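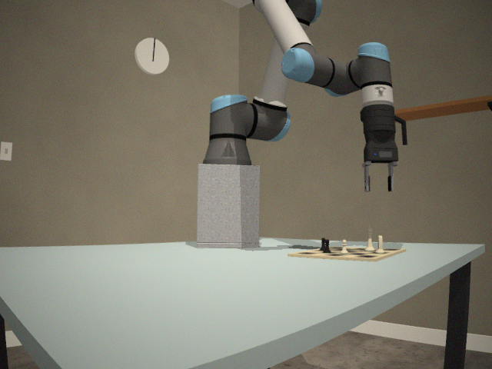 Chessboard on a pale tabletop.

Cleaning and Maintaining Painted and Coated Tabletops

Pale tabletops show wear sooner than dark ones. Gray rub marks, cup rings and yellowing all read clearly against a light ground, and most of the damage is done by the wrong cleaner used too often. The notes below cover water-based enamel, two-part coatings and hardwax finishes on indoor tables. They do not cover stone, glass or bare wood.

Identify the finish first

Turn the table over, or find a spot on the underside of the rim. Put a few drops of denatured alcohol on a white cotton rag and hold it against the finish for a slow count of 8. Color on the rag, or a tacky surface, means shellac or a soft water-based paint. No change means a cured two-part coating or an oil-based enamel. Hardwax finishes go dull at the test spot and come back when buffed.

Write the result on masking tape and stick it under the top. The next person to refinish the table will want it.

Routine cleaning

Wipe with a damp microfiber cloth, then dry with a second one. For grease, add a few drops of plain dish soap to a bowl of lukewarm water. Change the water when it clouds. Do not use window cleaner on water-based enamel – the ammonia softens the film, and the surface picks up dirt faster afterward.

Melamine sponges are abrasive. They remove marks by removing finish. On a satin surface they leave a glossy patch, on a gloss surface a dull one. Keep them for the legs.

Marks, by type

Gray rub marks from metal or unglazed pottery: non-abrasive cream cleaner on a fingertip wrapped in cloth, light pressure, rinse twice.

White rings under a clear coat: moisture in the film. Leave the table uncovered for two days in a dry room before trying anything else. Many rings fade unaided.

Ink: isopropyl alcohol on a cotton swab, but only where the alcohol test showed no change. Work from the outside of the mark toward the middle.

Candle wax: chill with ice in a plastic bag, lift with a plastic scraper, then wash off the film with soapy water. 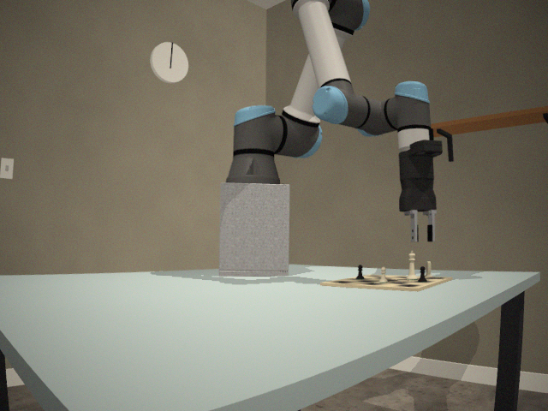
Adhesive residue from tape or labels should be rubbed off with a dry thumb as far as it will go. Use a citrus remover on the remainder, and wash the area with soap afterward. Any oil left behind will stop a later coat of paint from sticking, and the fault will show as small craters some minutes after the brush has passed.

Felt pads and protection

Boards, trays, lamps and small appliances should stand on felt. Rubber feet are a common cause of brown stains on light paint; the plasticizer migrates into the film and cannot be washed out. Where an item has rubber feet, put a cork disc under each one. Vivness felt pads are thin enough not to make a board rock. The Omness type is thicker and suits lamps and heavier trays. Replace either when grit can be felt in the face of the pad.

Do not cover a newly painted top with a vinyl cloth. Water-based enamel is dry to the touch in hours but continues to harden for weeks. Through a damp November it may need twice the time printed on the can.

Touching up a chip

1. Wash the area and let it dry overnight.

2. Feather the edge of the chip with 500 grit paper, used wet. Stop when a fingernail no longer catches.

3. Spot-prime bare wood or metal only. Primer on sound paint will show as a raised patch.

4. Apply the topcoat in thin layers with an artist's brush, allowing full drying time between coats. Two or three thin coats will sit flatter than one thick one. 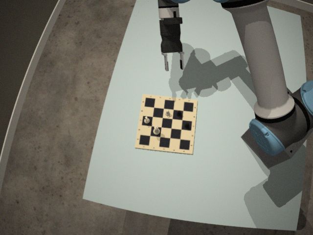 5. Level the repair with the same 500 grit, wrapped around a flat eraser, and polish with a fine cream until the sheen matches.

If the original color is unknown, take the can lid or a removable part of the table to the paint counter. Catríona Moriarty of the Doherty workshop in Plornthorpe keeps painted offcuts from every job, labeled on the back, and matches to those in daylight near a window.

When to strip and start over

Spot repair is not worth the time on a finish that is lifting at the edges or crazed across the top. Sand back with 300 grit if the lower coats are sound, and strip fully if they are not. Test older paint for lead before sanding.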